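Capítulo 4
Recolha de exemplos para um sistema que aprende

Neste capítulo
4.1 O que conta como exemplo
4.2 Preparar o posto de recolha
4.3 Tentativas falhadas e o seu registo
4.4 Dividir os dados
4.5 Exercícios

No capítulo anterior tratámos o modelo como uma função que recebe uma imagem e devolve uma posição para a garra. Partimos do princípio de que os exemplos de treino já existiam. Na prática, a maior parte do tempo de um projeto de preensão é gasta a produzi-los, e as decisões tomadas nessa fase são difíceis de corrigir mais tarde. Um modelo mal escolhido troca-se numa tarde; um conjunto de dados mal recolhido obriga a voltar ao laboratório.

O caso que acompanha o capítulo é o projeto Surdu, um sistema de preensão de objetos soltos dentro de uma caixa. A equipa, coordenada por Corina Buzatu, começou com 300 tentativas e chegou às 3,000 antes de publicar os primeiros resultados. Voltaremos várias vezes às diferenças entre a primeira série e as seguintes, porque boa parte do que foi recolhido no início teve de ser posto de lado.

4.1 O que conta como exemplo

Chamamos exemplo ao registo completo de uma tentativa. No mínimo, contém a imagem obtida antes do movimento, a posição e a orientação pedidas à garra, a abertura dos dedos e o resultado. Muitas equipas guardam também a sequência de imagens durante o movimento e as leituras das juntas do braço. Ocupa mais espaço em disco, mas permite responder a perguntas que ninguém fez no momento da recolha.

O resultado merece cuidado. "Agarrou" parece uma categoria clara até duas pessoas terem de a aplicar. Um objeto que sobe e cai a meio do percurso foi agarrado? E um objeto que vem preso a outro? No projeto Surdu, Roxana Anghel e Lucian Vasiliu anotaram separadamente as mesmas 300 tentativas e discordaram em 18. Depois de escreverem uma regra de uma só frase (o objeto conta como agarrado se ainda estiver entre os dedos quando o braço chega à posição de repouso), repetiram a anotação e os desacordos baixaram para nove. Os casos restantes passaram a ter uma categoria própria, "indefinido", e ficaram fora do treino.

4.2 Preparar o posto de recolha

Um posto de recolha tem de se manter igual de uma sessão para a outra em tudo o que não se quer estudar. A posição da câmara em relação à base do braço é o primeiro ponto. O segundo é a caixa: se ela se desloca alguns milímetros sempre que a garra lhe toca, as coordenadas registadas deixam de corresponder ao que a imagem mostra. Grampos nos cantos e marcas de fita na mesa resolvem a maior parte dos casos.
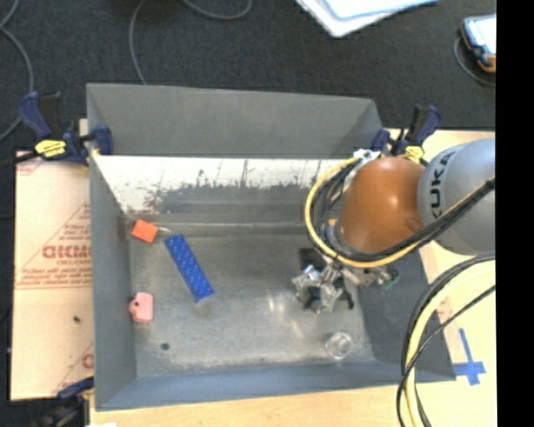

A escolha dos objetos é o terceiro ponto, e aqui procura-se o contrário da uniformidade. Convém misturar formas com arestas e formas redondas, superfícies lisas e superfícies com padrão, materiais opacos e transparentes. Os transparentes são especialmente incómodos: os sensores de profundidade falham com frequência nessas superfícies, e a imagem a cores mostra sobretudo reflexos. Retirá-los do conjunto melhora os números e piora o sistema.

O fundo metálico levanta um problema parecido. Os reflexos mudam com a hora do dia se houver janelas por perto, e um modelo treinado só com sessões da manhã pode tomar uma mancha de luz por um objeto. Há duas respostas possíveis: tapar as janelas e fixar a iluminação, ou recolher a várias horas e registar a hora em cada exemplo. A segunda dá mais trabalho e costuma generalizar melhor - voltaremos a ela na secção 4.4.

Por fim, é preciso decidir como se repõe a cena entre tentativas. Se for uma pessoa a colocar os objetos, tenderá a espalhá-los com cuidado, afastados das paredes. Se for o próprio braço a largá-los de certa altura, aparecem cantos, sobreposições e posições inclinadas que uma mão dificilmente escolheria. Yaqin Xiao propôs alternar os dois métodos e anotar, em cada registo, qual foi usado.

Antes de avançar para a secção 4.3, o leitor deve fazer por escrito a lista do que ficará fixo no seu posto e do que vai variar. Essa lista será necessária nos exercícios 2 e 5.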